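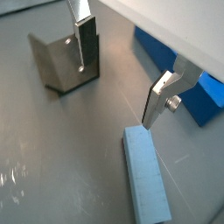
Figure 3. Wrist camera view of the cell at Brolano: metal angle bracket (upper left), light blue foam block and dark blue block, with the two gripper fingers held apart.

4.2 Planning the equipment budget

The first budget for the cell was drawn up by Tapley and Nwankwo in June, before any parts had been chosen. It listed the arm, the gripper and the controller as single lines and put everything else under "fittings". This proved to be the main weakness of the plan. Fittings came to £3458 by the time the cell was accepted, and most of that sum had no quote behind it when the budget was signed.

The parts to be handled differ in ways that matter for the choice of fingers. The bracket in Figure 3 is metal and stands upright on two flanges, while the foam block lies flat and has a porous surface. A finger set bought for the bracket alone would have been cheaper. We chose metal fingers with black pads on their inner faces and treated the pads as a consumable. Each pair of pads was priced at £85, and the plan allowed for 2 changes a year. The supplier, Dretavard, would not quote for pads apart from the fingers at first, and the line was left blank for several weeks.

The wrist camera was entered as an optional item in the first draft. Rodrigues argued for moving it to the main list on the grounds that adding it later would mean a second visit from the installer and a new cable run along the arm. The installer's day rate was higher than the price of the camera mount (£155), so the change was accepted without further costing.

The work surface was not costed at all. The existing grey top was kept, although it reflects light between the objects and has a patch of white scuffs near one edge. Higuchi offered a replacement top as part of a larger order. We turned this down for the pilot and noted it as a likely cost for the second year. Sites with strict lighting needs may wish to decide this earlier.

Two points on purchasing follow. The first is that quotes should be asked for by task, with sample parts sent to each supplier. Of the suppliers we approached, only Flellska asked for samples, and its quote was the one that changed least between the first and final versions. The second is that spare parts should have their own line from the start. When they share a line with fixtures and cabling, they are the first thing to be cut, and the person running the cell then has to ask for them one at a time.

Staff time is left out of the figures given in this section and is dealt with in Section 4.3.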